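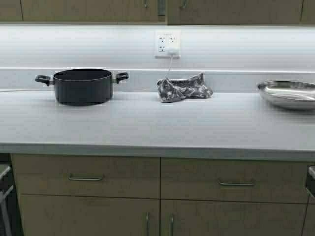 Search this site Search

Larkudum Settlement Pilot: Progress Report to Plaredby
Prepared by Valbona Golob, project lead
May 6, 2018

This report covers work since the last payment under the grant. It deals with the test exchange, the price feed, the custody work and spending. The source code and the test logs are in the shared folder.

Background

Larkudum is a small clearing tool for cash-settled bitcoin contracts. It is meant for brokers who want to offer the contracts to their clients but don't have the staff to run their own margin system. Plaredby agreed to fund the pilot in three stages. Stage one was the matching engine, which was accepted in full. Stage two is the settlement engine and the price feed. Stage three is a limited trial with one outside broker, Krasniqi.

Settlement engine

The settlement engine is working on the test exchange. We ran 2,904 simulated contracts through to expiry. Of these, 27 settled at the wrong price. All of them had the same cause: the engine took the last trade before the cutoff when it should have taken the average over the closing window. Tultov, our contractor for the engine, fixed the code and we ran the whole set again with no wrong prices.

Partial closes still need work. If a trader closes part of a position within the closing window, the margin is released one cycle late. No money is lost, but the account shows the wrong balance until the next cycle runs. Tultov has a fix in review.

Price feed

The feed now draws on four spot exchanges. We had planned on five. The fifth changed its terms for commercial use and we have stopped using it. We are talking to a replacement but the pilot does not depend on it.

When one exchange drifts too far from the others, the feed drops it and sends an alert. In testing this worked for single outages. With two exchanges down at once, the feed kept publishing for longer than the rulebook allows. We have changed it so that it halts and marks the last good price as stale. Krasniqi asked for the halt to be visible to their own desk, and we have added that.

Custody

The contracts settle in dollars, so the pilot holds no bitcoin for clients. The only coins involved are the small amount used to test deposits as collateral. These are in a wallet that needs two of three signatures. The third key holder has not been named yet. I would like Plaredby to confirm whether it wants that role or prefers an outside party.

Load testing

The target in the grant agreement is 2,000 orders a minute. We reached it on the new servers and held it for the full test. On the old servers the engine began to queue at around 600. We will not use the old servers for the trial, and they will be shut down once the logs have been copied.

Legal

Outside counsel has read the draft rulebook and returned comments. Most concern the wording on forced liquidation. The section on forks was too short and has been rewritten. It now says which chain the price follows and who decides. Counsel has the new draft.

Spending

Spending is within the stage two budget. Server costs were higher than planned and contractor costs were lower. I am asking for approval to move the unspent contractor money to the server line. The total does not change.

Next steps

Release the partial close fix and repeat the expiry tests.
Name the third key holder.
Get final comments from counsel on the rulebook.
Start the Krasniqi trial in June, if the items above are closed.

The stage two acceptance form is attached for signature. Please send questions on the budget transfer to me directly.

This site uses cookies to remember your settings. Accept Learn more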